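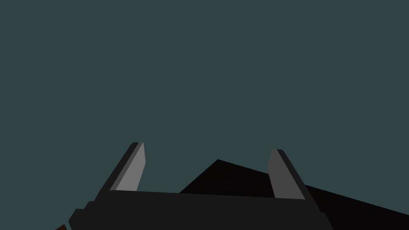

Simulator view: Dardo Riquelme / Skakcombe

Off to the Skakcombe open day, then, mostly for the gripper talk (and the free tea!). Dardo Riquelme ran it from the simulator, fingers open with nothing between them, and went through the house rules. Jaws open before any new program starts. New programs run in simulation 15 times before they go near the real cell, and 2 people sign the sheet. I asked who signs on nights and got a long answer about Cartwright, their old site, where one signature was plenty. Then we all trooped over to the Umine hall, where I missed most of the guarding demo queuing for a bun.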